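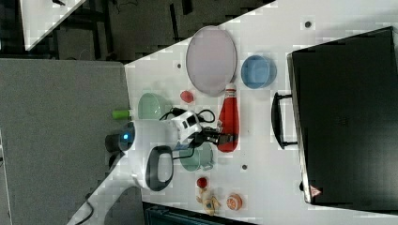
Issue 30 · Page 6

The ketchup question comes up every few years, and every few years somebody with a product to sell answers it. Fridge or cupboard? This spring the seller was Nudley, a subscription pantry service that mails you small bottles of sauce and a card telling you when to throw them out. The card gave an opened ketchup 30 days. My mother gave hers until it was empty.

I asked Nudley where the 30 days came from. A press officer sent me a survey of 3,594 customers, which told me how often they felt "unsure" about condiments. Plenty did. I would feel unsure too if a card in my kitchen kept telling me to. What the survey did not contain was a single test of a single bottle of ketchup.

Ketchup is tomato, vinegar, sugar and salt, and people were making things like it long before they had anywhere cold to put them. Diners leave it on the table all day. It does get darker in a warm room, and the taste goes flat after a while, and if that bothers you the fridge will slow it down. I keep mine in the door. I won't pretend I have a theory behind it – that's where the tall shelf is.

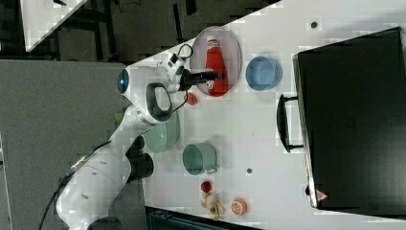

Last changed: 6/14/19

Nelli Mustonen spent years tasting sauces for Thaler, a small maker that has since closed, and she was less polite about the card than I was. "They want you to buy it again," she said. "A date is the cheapest way to do that." She does watch for a few things: a crust that has gone hard under the cap, a sour smell that isn't vinegar, any kind of fizz. Mold means the whole bottle goes, and no scraping.

She also poured four ketchups into plain bowls for me, two of them opened in March and two opened that morning. I picked out one of the older ones and got the other wrong. Four bowls and one writer who had skipped lunch prove very little, and I would be annoyed if Nudley tried to pass that off as research.

Still, the business of worry is growing. Tresis sells a cap that changes color after a set number of weeks, whatever is going on inside the bottle. Gosik has an app that sends a reminder about your mustard. I tried it for six days and turned it off when it asked me to rate my relish.

I would like to see somebody leave a few bottles out, keep a few cold, and have people taste them without knowing which was which. Nudley told me it had "no current plans" for a test like that. The card still says 30 days, and it's printed on very nice paper.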